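About the Dundham Handling Group

We study how people handle cloth, and how a robot arm can learn to do the same from their movements.

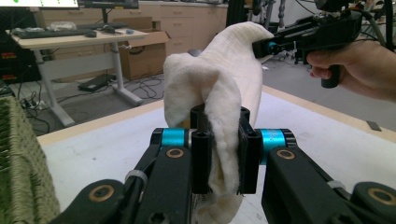

Kanini Muli asked us at our open afternoon in February why we don't just write down the rules for folding a towel and give them to the robot. We tried that in our first year. The rules worked for one towel, laid flat, in one starting position. Once the cloth was dropped in a heap they were no use, as a heap is different every time.

So we changed the method. People now do the job themselves, with a gripper in each hand, and we record how the grippers move, when they close and what the cloth looks like from close by. The robot is trained on those recordings. No robot arm is needed while recording, and a new person can usually start work after a short practice on the spare pair.

What we found

Our main result so far is on the passing of cloth from one gripper to the other. In our first set of 300 recordings, people folded towels in whatever way they liked. The trained robot could copy the last folds well enough but often lost the cloth at the start, when one gripper has to let go and the other has to hold on.

For the second set we asked people to slow down at that point and keep both grippers closed for a moment before opening either one. We kept 232 of those recordings after checking. With fewer recordings to learn from, the robot dropped the cloth less often at the handover. It was also slower, and we have not yet found a way round that.

We then repeated the test with pillowcases, which went less well. Thin cotton slips between the pads in a way that towelling does not. Work on this is still going on, and the notes are kept under the project name Drultberg.

How we work

There are 15 of us, including students. Hidayah Nair leads the recording side and decides which recordings are kept. Each one is watched in full by two people before it goes into training. A recording is left out if the cloth goes out of view for long or if the clocks on the two grippers disagree. Mistakes that the person puts right are kept - the robot needs to see those too.

The training code is called Yusof. It was written for sorting small boxes and still has some odd names in it from that time. We rewrite parts of it when we have to.

Where we are

The group has two rooms on the ground floor at Skikville. Recording sessions last no more than two hours, with a break halfway, and start at 8 in the morning. People who take part are paid for their time and do not need any technical background. Left-handed people are very welcome, as we have too few recordings from them.

Visits can be arranged through the front office. Please ask before bringing a group.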